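The Two-Seat Problem: What Upholstery Fabric Does Under Coats, Hangers and Sunlight

By Dirceu Xavier

June 9, 2019

Most sofas are specified for sitting. A large share of their working life is spent doing something else. In the small apartments of Teltanstead, where the front door often opens straight into the living room, the sofa is also the coat rack, the ironing queue and the place where clean laundry waits to be put away.

Furniture makers have been slow to account for this. The standard test for a woven cover is abrasion, in which a weighted pad is rubbed against the cloth until threads break. The result is given in cycles and printed on the swatch card. It is a fair measure of how a seat cushion will hold up under a person. It says very little about a backrest that carries a winter coat from November on, or a seat that takes a pile of shirts every evening.

Arruda, a small workshop that recovers and repairs seating, has kept a written record of every piece it has taken in. The log now stands at 1163 jobs, of which 555 are two- and three-seat sofas. The entries note where the cover failed, what the filling was, and which way the piece faced in the room. Seat fronts are the most common repair. Back panels come second, and the wear there tends to follow a narrow line along the top.

That line has a simple cause. The top of a backrest is curved, and the cover is pulled tight over it. Anything laid across it rests on a strip of cloth no wider than a hand. A zipper or a metal snap concentrates the load further. Where a seam runs close to the top edge, the stitching takes part of the rubbing, and thread usually gives out before cloth does.

Hangers change the contact. A garment left on its hanger and laid on a sofa does not spread the way a loose one does. The shoulders stay up, the body bunches below, and the hard part ends up against the upholstery or close to it. Molded plastic is the mildest of the common types. Wire is the worst, mainly at the twisted neck, where the cut end can catch a loop of yarn and draw it out. Bare wood falls between the two, depending on how well the edges were sanded.

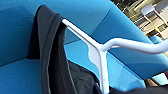
Black garment and white plastic hanger on turquoise-blue upholstery.

Color is the second issue. Dark clothing on a light or bright cover raises two separate questions, dye transfer and lint. Dye transfer needs moisture or pressure, and preferably both. A dry black sweatshirt left for an hour is a low risk. The same garment put down damp and then sat on is a different matter, particularly in its first few washes. Lint moves in both directions and is a nuisance more than a defect. Smooth weaves release it to a damp cloth. Brushed covers hold it.

Blues deserve a note of their own. Under side light a saturated blue can read as two or three different shades on the same sofa, and owners often report this as fading. The check is to lift a cushion and compare the covered cloth with the exposed cloth, both turned to face the window at the same angle. If they match, the cover is sound. Arruda carried out this check on 79 blue and green pieces, and in most of them the difference went away when the cushion was turned.

Real fading is slower and more even. It begins on the faces nearest the glass and stops sharply at the piping. Rotating loose cushions every February and again in late summer spreads the exposure. Fixed backs cannot be rotated, and for these a lined curtain is the only practical measure.

Two manufacturers have started to treat the sofa as a surface for things. Losedeo now moves the back seam on its compact line down from the top curve to the rear face, out of the path of coats. Birnico has kept its seam where it was and changed the thread, using a heavier bonded polyester in a matching shade. The Losedeo approach costs more in cutting time and leaves a cleaner top. The Birnico one can be applied to an existing pattern, and a repair shop can copy it in an afternoon.

For a sofa already in the house, the measures are modest. Close zippers before laying a jacket down. Put the hook of a hanger facing up, away from the cloth. Vacuum the top curve with the soft brush when the seat is done, and look at the stitching while you are there. A popped stitch caught early is a short hand repair with a curved needle. Left until the panel opens, it means taking off the back.

Job 3644 in the workshop's older paper ledger, which ran on a separate numbering, was a back panel opened along its full width. The entry gives the cause in one word: "coats."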